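24th June
Notebook entry, O. Nanayakkara

Umville open day, notes written up same evening. Rough. Lutfa has the sign-in sheet and the other half of the questions, will merge when she's back at her desk.

Why we went: Cutance are showing the shelf-tidying arm (Kobzar) and we've been asked whether our hook work is any use to them or theirs to us. Also wanted to see it done live and not in a cut-down film. Doors at ten, demo supposed to be half past, went nearer eleven.

Layout. Big room, hard floor, one aisle of mock shop down the middle with rope either side. Arm on a wheeled base. Base doesn't drive itself in this demo, they push it to a mark and lock it. Asked about that, was told driving is "a separate team". Fine. Two cameras that I could see, one up on the mast and one by the wrist. Lights overhead, no blinds on the windows, and the sun was coming in low across the left end of the aisle. Noted that because the left end is where it struggled.

Task as set: take a carded item off a hook, look at it, decide if it's on the right hook, put it back or move it. Three kinds of item, all flat cards with a hole at the top and a plastic bubble. No bags, no boxes. They've got 600 cards made up for practice, all the same size give or take, and they swap them out as the holes tear.

Run 1. Clean. Went in from the top, pinched the card above the bubble, lifted, pulled towards itself, held it up. Slow. Put it back on the second try. People clapped at the pick and had mostly stopped watching by the put-back, which is a pity as the put-back is the hard bit.

Run 2. Picked two cards stuck together. Didn't notice. Held both up to the camera and read the front one and called it correct. Cutance chap stopped it by hand. He said it's the commonest fault they have and they catch it by weight on the newer wrist, which wasn't fitted today. Lutfa asked why not. Answer a bit woolly.

Run 3. Sunny end. Missed the hook three times then parked itself. They moved it to the other end and it was happy again.

Stopped for tea.

After tea the people side of it. Half the afternoon is about how they teach it: somebody does the job by hand with a camera on their head, in a real shop, and the arm's planner learns from what the hands do. They had a loop of this going on the side screen the whole time and I wish I'd sat in front of it earlier. Stationery mostly, correction tape, that sort of thing. What I took from it is how much is done with the second hand. We've been treating the second hand as spare. It's the one doing the steadying, and our single gripper has nothing to steady against except the hook.

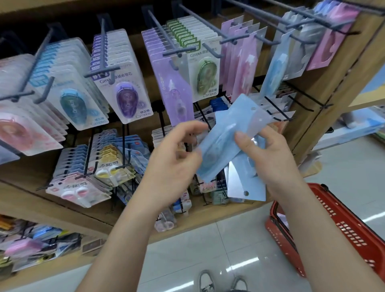

Lutfa Bhuiyan thinks I'm overdoing the two-hands point. Her view is that a shop hook is already a second hand if you use it properly: leave the card hanging, tilt it towards you, read it where it is and never take it off at all. Most of what you want to know is printed on the front. She says only take it off if the front one is wrong, and then you've cut the put-backs to next to nothing. I said what about the ones behind, you can't see them. She said you can't see them when you've got the front one in the air either, not from where the mast camera is.

She's got a point. Writing it down so we try it. See list.

More on the hand films, from the woman running that table (didn't get her name, Lutfa may have):
- they ask people to shop normally and not act it out. Acted ones come out too slow and too tidy and the planner picks up the tidiness
- people look away from their hands a lot. Head camera then sees floor, or the next bay. They used to throw those bits out, now they keep them
- hands cover the item. Thumb over the hole is the worst one for them as the hole is what the arm needs to find
- left-handers welcome, they're short of them
- clear plastic is a nuisance. Glare off the bubble gets read as an edge

Glare thing matches ours exactly. We lost most of November on it. I told her about the bit of tracing paper over the lamp and she wrote it down, so that's one thing we gave them.

Asked about labels in more than one language. Their reader does the shape of the pack first and the words second, so it isn't much bothered by which script is on the card. Where two products come in nearly the same pack in differnt colours it leans on colour, and colour goes off under shop lights. They keep a grey card at the end of the bay for it to check against before every run. We should do that. Costs nothing.

Sanirard table. They make the fingertips. Soft pads, ribbed, swap out with one screw. Tried one on the bench against a glossy card, dry, and it held a lot better than ours. Tried it at an angle and it crept. The rep said wipe them down daily, card dust clogs the ribs. Took away two sample pads, in my coat pocket at the moment, MUST go in the drawer tomorrow. No price given, "depends on quantity", have asked for it in writing.

Had a go myself at the end. They let visitors drive Kobzar with a hand controller for a few minutes each. Harder than it looks! Everything is about the wrist. I could get the fingers to the card fine but not square to it, and if you're not square the hole catches on the tip of the hook and the whole stack behind swings. Knocked two on the floor. Lutfa got one off and back on at the first go and has been mentioning it since.

Things that went wrong that they didn't talk about, for us only:
- arm paused between every move, long enough for me to think it had stopped. If this was in a shop someone would walk through
- stop button is on the base, behind, at knee height. From the front you'd have to lean past the arm to reach it. Raised this with the chap and he agreed, said it's moving to the mast
- rope only on the two long sides. A child got in at the end between runs, arm was parked, no harm done, but still
- fan noise. Couldn't hear the talk from the back

Things they did well:
- showed the failures live and didn't cut to a film
- let people touch the pads and the cards
- the whiteboard by the aisle with each run marked up, good or bad, as it happened. Would like one of these for our own visitors day, ours is all slides

Question from the floor about whether it could hang up new stock, i.e. fill an empty hook from a carton. No. Getting single cards out of a carton is a job they haven't started. Somebody else asked about the bottom shelf, loose packs lying flat in a heap. Also no, hooks only. Same as us then. I'd gone thinking they were a long way ahead and I think they're ahead on the teaching and level on the picking. Behind on the stopping.

Follow-up question of mine on the angle. When a card is lifted off, the next one often comes part way with it and hangs crooked. Does the planner know about that? Not in so many words. It takes a fresh look after every pick and works from whatever is there. Costs time but means it doesn't carry a wrong idea forwards. Ours carries the wrong idea forwards for the whole hook, I've watched it. Should be a small change on our side, one extra look, though it'll slow the cycle and I'll get told off for it.

To do
1. Lutfa's tilt-and-read. Use the old hook board, the one with the bent bottom row, it's more like a real shop
2. Fresh look after each pick. Try with and without, same cards, same light
3. Grey card at end of bay
4. Sanirard pads against ours, glossy card, square and at an angle. Dusty as well as clean
5. Second arm as a steady? Not a proper gripper, a padded bar would do. Park until 1 is done, she'll never let me hear the end of it otherwise
6. Move our own stop button. Went and looked when I got in and it's no better placed than theirs

Travel: 2 returns, receipts in the tin. Parking was free in the end. Lunch was sandwiches, gone by the time we'd finished at the pads table, so lunch also in the tin.

Cutance have offered a return visit to us, they'd bring the wrist with the weight sensing. Said yes in principle, need a bench cleared and the floor by the door sorted first as their base won't go over that lip. Lutfa to write to them. I'll measure the doorway.

Board has been left set up for 1, please don't take cards off it to prop the window.

O.N.

Recent entries
Hook board, bent row: do we straighten it
Lamp and tracing paper, second try
Torn holes, what to do with the old cards
Umville open day: Lutfa's questions (to come)
Fingertip pads, wear after a week
Visitors day, first list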